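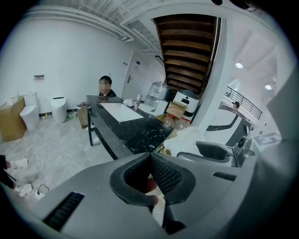

SAYCE, January

Clivora hand-held gripper pair, reviewed by Rhydian Craddock

The Clivora pair cost us $2,218 from Josex, with two grippers, the marker cubes and a charger in the box. We use ours to record hand movements that are later played back on a robot arm. This review is mostly about setting the pair up and keeping it in working order.

Setup took 106 minutes the first time. Most of that was calibration. You clamp the gripper body in the supplied cradle, open and close the fingers fully when prompted, then do it again with the cube fitted. The software gives no progress bar, and if you let go of the fingers early it starts over without telling you. The second gripper went faster once I knew that.

The printed guide covers the left gripper only. For the right one you mirror the steps, except for the cable, which goes in from the same side on both. I got this wrong and had to take the rear cover off again.

The cubes need care. The black patterns are how the cameras find each gripper, and a greasy thumbprint under strong light is enough to spoil tracking. Wipe them with a plain dry cloth. Don't use alcohol – it lifted a corner of one pattern on ours and we had to order a replacement face. The small green light on the cube tells you it has power. It doesn't tell you the cube is being tracked, so check the screen before every take.

The black mesh lining in the finger opening is the part that wears. Ours started to fray after some 400 takes. The lining is held by screws under the lip, and swapping it is a ten-minute job with a small hex key. Recalibrate afterward or the closed position will read slightly open.

Keep the slotted vents clear too. I brush them out at the end of the day with a soft paintbrush. The body is large, and people with small hands complain about the reach.
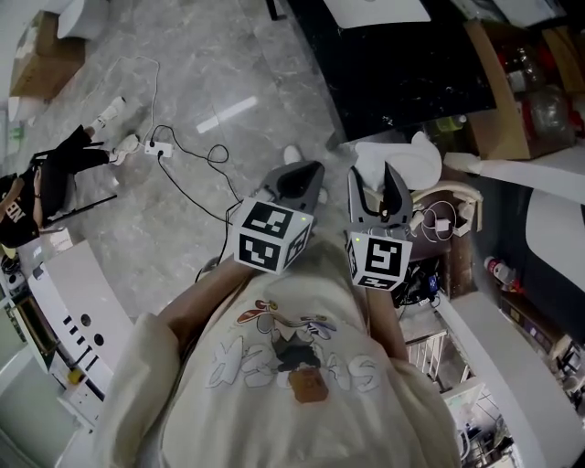 Can you replace the cube without redoing the whole calibration?

Only the second half needs repeating. Choose "cube only" in the setup menu and leave the finger settings alone.

Spares are easy enough to get. Josex sent the mesh quickly, though the cube face was out of stock for most of a month. I would order one of each with the kit. The Calance pair we had before was lighter and easier to hold, but its fingers drifted and there was no way to get at the lining. I'd buy the Clivora again and ask for a better guide.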